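Home | Shop | Our Story | Stockists | News | Press | Contact

Press release
March 2020

Grurgate Soap Works brings back its green bar, and moves to plastic-free post

Hello! I'm Narayanan Achari, I run Grurgate Soap Works with my business partner Babak Ghorbani, and I've been told that a press release ought to be written in the third person. I tried it and I sounded like a bank. So you're getting it from me.

The news is that from this week our olive and bay soap is back on sale, after being off the list since November. It's called Jasa, the same as before, and it costs the same as before. What has changed is how we cook it, how long we leave it on the racks and how it gets to your door, and I'd like to tell you a bit about all of that (the short version is at the bottom if you're on a deadline).

We took Jasa off sale because we weren't happy with it. The old recipe was lovely in the first fortnight and then went soft in the dish, and we had letters. Very polite letters, mostly, but you can only read so many descriptions of green sludge before you do something about it. Babak wanted to drop the bar altogether and I wanted to carry on and hope for the best, so we met in the middle and went back to the pan. He spent the whole winter on it. There were evenings when I'd ring to ask about invoices and get a lecture on bay oil instead.

The new bar has more olive oil in it and a good deal less coconut, and it now sits for six months before we sell it, where the old one had three. That's a long time to have your money sitting on a shelf, as our accountant has mentioned. But it makes a harder bar that lasts, and the smell settles down into something much more like a hedge after rain and less like a cough sweet. My mother-in-law has been using one from the first test batch and says it's fine, and from her that's a rave. 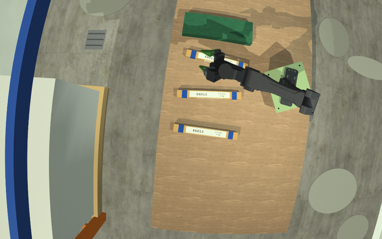 Plastic-free from pan to post

The other half of the news is the post. Until now our bars went out in a padded plastic bag with a bit of shrink wrap round the soap, and I never liked it. You'd buy something made of olive oil and leaves and then have to wrestle it out of a film that would outlive your grandchildren. So we've stopped. Every order now goes in cardboard, with paper tape and a paper label, and the soap itself is wrapped in a single sheet of tissue.

It took longer than I'd hoped. The first paper tape we bought wouldn't stick to anything when the weather was damp, and we're in a valley, so that ruled out most of the year. The second was so good that customers needed a bread knife. The one we've settled on comes from Telletti, a small family firm who were very patient with me on the phone and sent samples until we stopped asking for them. You should be able to open our parcels with your thumbs.

We ran a trial over the winter before we changed everything across. We sent out 664 parcels in the new packing, to ordinary customers with ordinary letterboxes and dogs, and we put a reply card in every one. We got 209 cards back, a much bigger pile than I was ready for, and I read the lot at the kitchen table over a weekend.

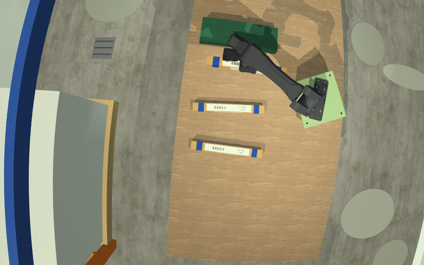 Most people simply said thank you and told us the soap had arrived in one piece. A few asked for a smaller size for travelling, and we're looking at that for the autumn. One lady in Wales sent a drawing of her bathroom with an arrow showing where the bar lives - it's now pinned up by my desk. The grumbles were nearly all about the label, where our handwriting-style lettering was too hard to read without glasses. Fair enough! We've changed it to something plain and a size bigger.

Where you can get it

Jasa is in our online shop now, and in the shop at the works, where you can have a sniff before you commit. Nouri, the household shop that has stocked us since our very first market stall, will have it on the shelf by the end of the month. If you keep a shop yourself and would like to try a few bars, drop me a line and I'll put a sample in the post. Babak says he'll answer any technical questions, but do set aside the afternoon.

The short version

Jasa olive and bay soap is back, with a new recipe and six months on the racks. The price hasn't moved. All Grurgate orders now go out in plastic-free packing.

For samples or a chat, ask for Narayanan at the works. I'm usually in before Babak and he won't pick up the phone anyway.

209 shares | 6 comments

Related news
Why our lavender bar isn't purple
Meet the stockists: Nouri
Christmas last posting dates
How to stop your soap dish going slimy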